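Robotics / Simulation cells / Reading time: 4 min

# Flelum sink cell: setup and upkeep notes

Flelum is the simulated kitchen cell we use for sink work. This README covers how to bring the cell up, how to set its cameras, and what to do when it drifts. It does not cover policy training. For that, see the Drellura docs.

Maintainers: Lempi Toivonen (scene, cameras), Torbjørn Solheim (arm and gripper). Dimas Menon wrote the first version of the loader, and his comments in the config are still worth reading.

## What is in the release

- 2,661 episodes, one folder each
- rendered stills from each camera view
- joint states and gripper commands, logged at 20 Hz
- the scene file and the camera file used for the run

The October release replaced the old counter material and moved the sink. Episodes from before that will load with the new scene file but the arm will be off by a few centimeters, so don't mix them.

## Starting the cell

1. Load the scene file and let it settle for 50 steps with the arm parked.
2. Load the camera file. Always second - the scene file resets the views.
3. Run `check_views` and look at the stills it writes.
4. Home the arm, then open and close the gripper once.
5. Start logging.

If step 3 looks wrong, stop there. A bad view will not raise an error later on.

## Camera tilt

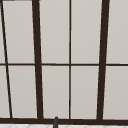 Tilt is stored as an offset from level, and the loader adds it after the position is applied. When the offset is missing, the camera looks straight out over the counter and you lose the basin. A still like this one is mostly window, with what looks like the tip of the faucet just reaching over the bottom rail. Nothing in it tells you where the arm is. Add the offset back in the camera file and reload. Don't turn the camera by hand in the viewer, as the change is not saved.

Dirk Oltmanns asked whether the loader should refuse a file with no offset. It now prints a warning. We kept it from being a hard stop so that older files still open.

## Window and lighting

The glass has its own material and is not lit from outside. Changing the sky settings does nothing to it, which cost Lempi an afternoon.

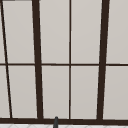

Exposure is fixed per camera and should stay fixed through a run. To check it, use a view with plenty of glass and frame together. The panes should come out a flat, pale gray and the bars very dark brown, with a narrow band of white tile still readable along the bottom. If the tile pattern washes out, lower the exposure one notch and render again. Auto exposure must be off. It comes back on after every update of the renderer, so look at it first.

## Arm and gripper

Park the arm high before you load objects. If it is low when they spawn, the solver can push a plate into the basin wall, and the whole episode has to be thrown out.

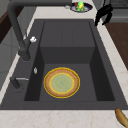 After parking, check the wrist angle against the value in the cell config. Torbjørn resets the joint limits whenever the arm model changes, and the wrist is the one that gets missed. Symptoms are a slow twist on the way down and a grasp that closes beside the rim.

Gripper checks, to be done after any change to the arm:

- fingers open to the full width set in the config
- both fingers close at the same speed
- no contact reported while the arm is parked
- friction values match the ones in the release notes

If contact is reported with the arm parked, the collision meshes are probably at the wrong scale. Reload the gripper on its own before touching anything else.

## Known problems

- Version 11 of the loader drops the last log line of an episode. Use a later one.
- The faucet lever has a joint but no limits. Leave it locked.
- Plates can jitter on the basin floor when the time step is raised.
- `check_views` overwrites its own stills - copy them out if you want to compare.

## Changes and questions

Send scene changes to Lempi as a patch, with the stills before and after. Arm changes go to Torbjørn. Sirkka Väisänen handles access to the Clondholm mirror.

Tags: simulation, manipulation, kitchen, maintenance

Contact the Flelum maintainers | © Kallio | Back to top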